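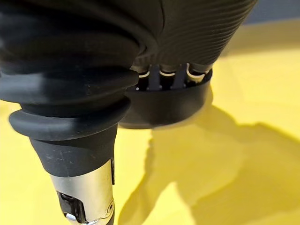 Dedo robótico y carcasa negra sobre amarillo

Foro > Carrera y fondo > Pruebas populares
Tema: Relevos de Trarkside en febrero, ¿quién abre?

cuestarriba
Buenas a todos. Por fin tenemos equipo para los relevos de Trarkside y ya estamos discutiendo, como era de esperar. Somos los de siempre del grupo de la mañana más Harish, que viene del fútbol sala y corre una barbaridad pero no ha hecho una carrera de campo en su vida. El caso es que yo quiero que abra él. Sale fuerte, no se asusta con los codos y nos coloca arriba antes del camino estrecho, que luego ahí no adelanta ni el viento. Wyn dice que ni loco, que el primer relevo se lo come cualquiera que no sepa frenarse y que en la cuesta de los depósitos lo perdemos.

¿Cómo lo hacéis vosotros? ¿El más rápido primero, el último, o a quien le toque?

pinar_viejo
El más rápido al final, toda la vida. El que cierra corre sabiendo a quién tiene delante y eso da piernas. Al primero solo le pides que llegue entero y que entregue bien.

Y lo del camino estrecho es menos de lo que parece, eh. Hay una zona ancha justo después de la valla donde se pasa sin problema si no ha llovido.

Behrouz A.
No estoy de acuerdo con pinar. Yo abrí el año pasado y la zona ancha esa estaba hecha un barrizal, íbamos todos en fila por el borde. Salí en el puesto 25 del embudo y en la valla iba el 24, con eso te lo digo todo. Venía con piernas de sobra y me tocó ir mirando la espalda de un señor de Jerdale hasta el depósito.

Si Harish sale fuerte, que abra. Otra cosa es que sepa bajar, porque la bajada a la pista es donde se cae la gente.

cuestarriba
Pues bajar no sé si sabe jaja. El otro día lo llevamos al parque a hacer cuestas y subía como un tiro, pero bajando iba con los brazos abiertos como si fuera a echar a volar. Le dije que pasos cortos y que no clavara el talón, y mejoró algo.

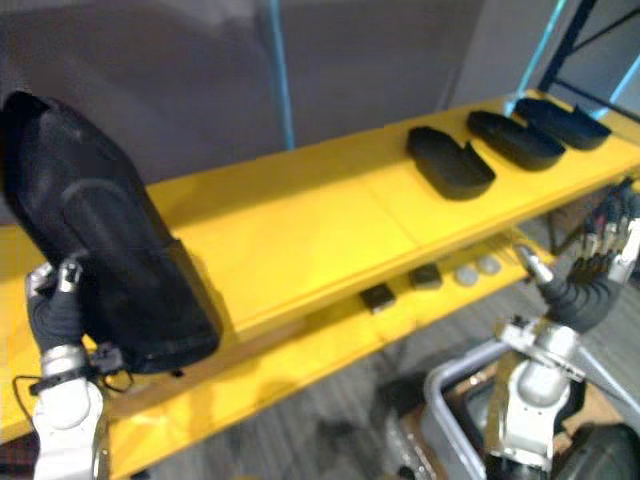

Luego probamos a encadenar subida y bajada sin parar y ahí ya se le notó el cansancio. A la octava - bueno, en realidad le pedí ocho y se quedó en siete - se sentó en el bordillo y me dijo que en fútbol sala por lo menos hay cambios. Le convencí con un café.

Lo que me preocupa es que se pase los primeros minutos y nos entregue el relevo arrastrándose. Que los demás tampoco somos ninguna maravilla para ir remontando.

lubo_d
Buenas, soy Ľubomír, llevo a los juveniles del Bukari. Te cuento lo que hacemos con los chavales nuevos por si te vale. Nada de decirles "sal tranquilo", porque suena el pistoletazo y se les olvida. Les doy una referencia concreta: hasta la primera curva vas al lado de este compañero y no lo pasas. Después de la curva, lo que quieras.

En tu caso busca a alguien de otro equipo que sepa llevar el ritmo y díselo a Harish en la línea. En Trarkside siempre hay gente maja para eso. Y reconoced el circuito la víspera andando, con calma, sobre todo la bajada.

pinar_viejo
Eso del compañero me gusta. Aunque luego el compañero tiene un mal día y os hundís los dos.

tachuelas
Yo vengo a llevar la contraria a todo el mundo. El orden da exactamente igual en una popular. Se suman los tiempos y punto. He visto equipos tirarse semanas con esto y luego perder medio minuto porque el siguiente estaba en la cola del baño. Practicad el relevo, que es gratis.

Behrouz A.
Tachuelas, se suman los tiempos pero el tapón te lo comes igual. Si sales atrás vas al ritmo del tapón, y eso también suma.

tachuelas
Vale, te compro el tapón. Pero lo del baño también pasó, y fue en mi equipo.

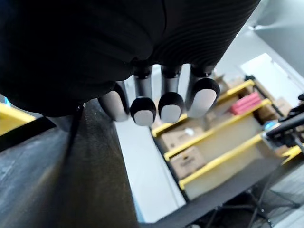
La mano robótica negra y sus dedos

wyn_ll
Hola, soy el Wyn de la discordia. Que conste que no he dicho "ni loco", he dicho que antes de ponerlo a abrir quiero verlo hacer una carrera, una sola, aunque sea la del Rezaei, que es llana y la organizan bien. Si ahí sale como un cohete y aguanta, me callo y le llevo yo la chaqueta.

Mi orden sería Amirhossein abriendo, que es aburridísimo corriendo (con cariño) y clava el mismo ritmo de principio a fin, Harish segundo, que ya va todo más estirado y puede soltar las piernas, luego yo, y cuestarriba cerrando, que le encanta esprintar para la foto.

cuestarriba
Lo de la foto me ha dolido porque es verdad.

Pero mira, lo he hablado con Amirhossein y dice que él abre si hace falta, que le da lo mismo, solo pide no correr con las zapatillas de asfalto como la otra vez. Le he pasado unas de tacos que tenía en casa y le quedan un poco justas de delante, así que igual se las tiene que comprar.

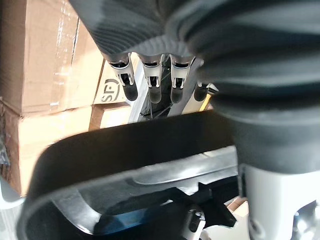

Y de calcetines finos ni hablar, que se le hacen ampollas. Total, que nos apuntamos a la del Rezaei y según lo que haga Harish decidimos. ¿Alguien sabe si dejan cambiar el orden del equipo el mismo día al recoger el dorsal? En la web no lo veo claro.

lubo_d
En Trarkside sí, hasta que cierran la mesa. Pero id pronto, que a última hora se forma una cola tremenda y el que apunta los cambios es el mismo que da los imperdibles.

pinar_viejo
Llevad imperdibles de casa. Y sigo diciendo que el rápido al final, pero suerte!

harish_k
Acabo de registrarme porque me han dicho que se habla de mí. Bajo perfectamente. Los brazos son para el equilibrio.

wyn_ll
Jajaja bienvenido. Mañana cuestas a las siete, no te escaquees.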